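Assunto: Re: [dobra-lista] moletom com capuz - como gravar as mangas

Oi gente, rapidinho que tenho que sair já já.

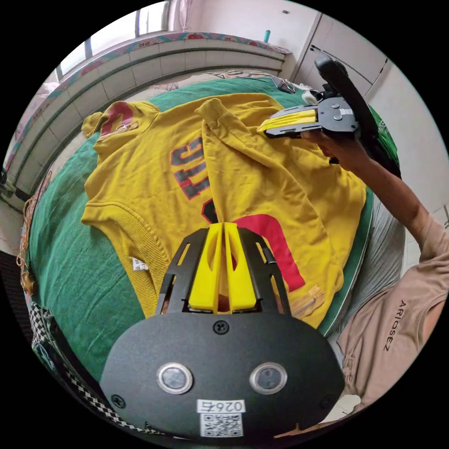 Moletom mostarda na cama, manga dobrada por cima do corpo, dois grippers.

Respondendo à Geeta e aproveitando pra todo mundo que grava roupa em casa. Citei a mensagem dela embaixo.

Em 18 de dezembro de 2019, Geeta Negi escreveu:
> Pessoal, estou com dúvida no lote de moletons. O roteiro do Nuno diz
> "dobrar as mangas para dentro" e só. Camiseta eu faço de olho fechado, mas
> com capuz e manga comprida cada um está fazendo de um jeito. O Priit começa
> pelo capuz, eu começo pela manga. Isso estraga o conjunto?
> Outra coisa: quando a manga escapa do dedo do gripper eu corto o episódio
> ou continuo? E posso alisar o tecido com a mão no meio?
> Geeta

1) Ordem. Pra esse lote: manga, manga, capuz, barra. Se o Priit já gravou começando pelo capuz, não joga fora, só marca "ordem B" na planilha. O modelo aguenta variação, o que ele não aguenta bem é a gente misturar sem anotar e depois ninguém saber por que ele para no meio, indeciso entre manga e capuz.

2) Manga que escapa. CONTINUA. Pega de novo e segue até o fim. No conjunto Firkus a gente cortou tudo que era erro e ficou com 3534 episódios limpinhos, e a política não sabia se recuperar de nada - largou a manga, travou. Quero as recuperações. Só descarta se o gripper cair ou se a peça for parar no chão.

3) Mão no tecido: não. Alisar só com os dedos do gripper. Se encostou a mão, marca e regrava.

4) Um segura, outro dobra. Um gripper prende o meio da peça e o outro leva a manga. Não solta o que prende antes da manga assentar, senão vem tudo junto. Moletom é pesado, puxa mesmo.

5) Estampa. A Sewwandi perguntou se prefere peça lisa. Não, pode mandar estampada, letra grande, bolso com zíper, o que tiver no armário. Zíper fechado antes de começar, por favor. E troquem o lençol de vez em quando, o lote do Zieliński foi todo em cima da mesma colcha e deu no que deu.

6) Duração. Uns 59 segundos por peça tá ótimo. Não precisa correr!! Tem episódio chegando acelerado demais, o tracking se perde quando os dois grippers viram juntos. Movimento calmo, e pausa curtinha com os dedos abertos no começo e no fim.

7) Número da etiqueta do gripper no nome da sessão, quatro dígitos, com o zero na frente. Teve sessão chegando sem o zero e o script do Pumcombe pulou sem avisar. Já pedi pra Châu arrumar mas enquanto isso escrevam certo.

Falta: calça com elástico e toalha de rosto. Roupa de criança fica pra junho, não mandem ainda.

Priit, me diz se a sua calibração bateu depois que voçê trocou os dedos. Se não bateu, segura o upload.

Depois escrevo isso direito no roteiro, agora não da tempo. Dúvida manda na lista e não no meu privado, que eu perco.

abs
Narendra Shakya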